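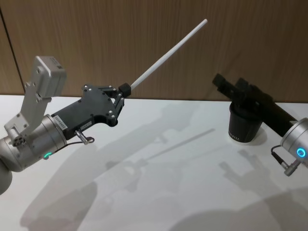 Farnovberg Council Approves Paper Cup Return Program

The Farnovberg town council has approved a return program for single-use paper cups, to begin in January at cafes and public buildings in the town center. The program will be operated by Piveda, the company that already handles household recycling in the district.

Under the plan, customers will pay a small deposit on each hot or cold drink sold in a paper cup. The deposit will be refunded when the cup is returned to any participating counter or to a collection point. The council has set aside funds for 547 collection points, to be installed in stages over 2 years. The first will be placed at the rail station, the public library and the Fajardo shopping arcade.

Paper cups are usually lined with a thin layer of plastic, and most household recycling services do not accept them. Cups collected in Farnovberg will be taken to the Riteck mill, where the lining will be separated and the paper fiber made into packing board. Piveda expects to send the mill 3,000 cups a day once the program is fully in place.

"Residents have asked for this service for some time," said Ivars Lūse, head of waste services for the town. "The cups now go out with general trash, and the fiber in them is lost."

Cafe owners may apply for a grant to cover the cost of storage bins and changes to cash registers. Applications will be handled by the waste services office at the town hall. Businesses that sell drinks only from vending machines are exempt during the first stage.

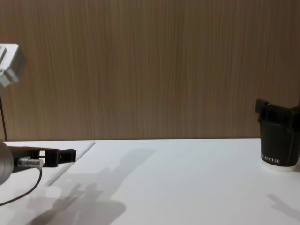
Do cups need to be rinsed before they are returned?

Cups should be emptied, but rinsing is not required. Lids and sleeves should be removed and placed in the separate slots at each collection point.

A list of participating businesses will be posted at the town hall and the library before the program opens. The council will review the deposit amount at the end of the first stage.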